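Unit 6: Reading Response Rates and Nonresponse

Notes prepared by Hazel Haddad. Revised 13 March 2022.

6.1 Terms

A sampling frame is the list from which a sample is drawn. A sample is the set of units selected from it. Respondents are the units that return usable data. The three are often confused in student reports, and the confusion usually appears first in the denominator of the response rate.

The unit response rate is the number of completed interviews divided by the number of eligible units sampled. Refusals and noncontacts stay in the denominator. Units found to be ineligible (vacant addresses, closed businesses) are removed. Where eligibility is unknown, the report must state how those units were treated.

Item nonresponse is a separate matter. A person may complete the interview and skip the income question. Report it by item, with the unit response rate given once at the start.

6.2 The Ernidport household survey

The frame held 3349 addresses. Interviewers visited each sampled address at least once, and addresses with no contact were visited again in April. The first report listed 139 addresses as "other." On review, these were a mix of vacant units, language barriers, and forms with no code entered. Only the vacant units should have left the denominator.

Keep "other" as a temporary code. Every case must be given a final code before rates are computed.
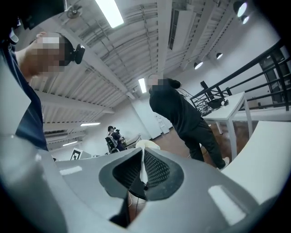
Photo: Nghiêm / Tidach

6.3 Nonresponse bias

A low response rate does not by itself show that an estimate is biased. For a mean, the bias depends on two quantities: the share of the sample that did not respond, and the difference between respondents and nonrespondents on the variable measured. If the difference is zero, the bias is zero at any response rate. The difference is rarely observed directly.

Three checks are in common use:
Compare respondents with the frame on variables known for both.
Compare early respondents with late ones.
Follow up a small subsample of nonrespondents by another mode.

The second check assumes that late respondents resemble nonrespondents. State this assumption wherever the check is used.

6.4 Exercise

Use the Grisow file from Unit 5. Compute the response rate twice, first with all unknown cases treated as eligible and then with all treated as ineligible. Report both. Almost 40 lines of the file have a blank final code; treat these as unknown. Length limit is two pages, tables included. The exercise carries 30 points.

Reading for Unit 7: course packet, section on weighting classes.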